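The Lorkton Inventory

1. Entry

The flat on Tautahi Street had been empty for nine weeks when the letting office asked for a condition report. The form ran to 19 pages and had a separate sheet for each room. The assessor began at the front door, as the form required, and recorded the lock, the letterbox and the state of the mat.

The hall was in order. The kitchen had a slow drawer and a scorch mark beside the hob, both already noted by the previous assessor in the same words. The bedroom had nothing in it except a curtain rail and a smell of cardboard.

The bathroom took longer. It was a small room and the form gave it three sheets. The basin was white ceramic, made in one piece with the vanity top. The wall was pale grey with a marbled pattern. The tap was a chrome mixer with a single lever, fixed at the back, close to the wall. Under "finish" the assessor wrote "polished". Under "age" there was a box for an estimate, and the assessor left it blank.

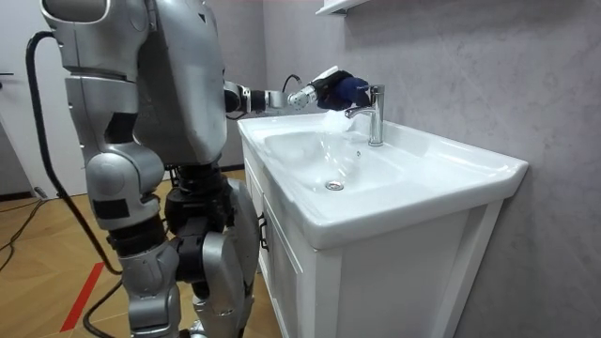

2. Water

The tenant before last had written to Lanen, the letting office, on six occasions. All six letters were in the folder. They concerned the tap. According to the first, it ran for a short time each night at a quarter past three and then stopped. A plumber from Flasano had replaced the cartridge. The second letter said that the tap now ran at twenty past.

The assessor read the letters sitting on the edge of the bath, then tested the lever in the order given on the form: closed, half, full, closed. Flow was even. The waste cleared at a normal rate. There was no drip after closing. The meter in the hall cupboard stood at 3000 exactly, and the assessor wrote this down twice, once in the wrong box.

The last letter was shorter than the others. The tenant no longer wished the tap to be repaired. The tenant asked only that whoever came next should leave a towel out.

The form had no line for towels. The assessor looked in the airing cupboard, found one on the upper shelf, folded it in three and put it beside the basin. Under "items added" the assessor wrote "none", signed the sheet and went on to the meter readings for gas.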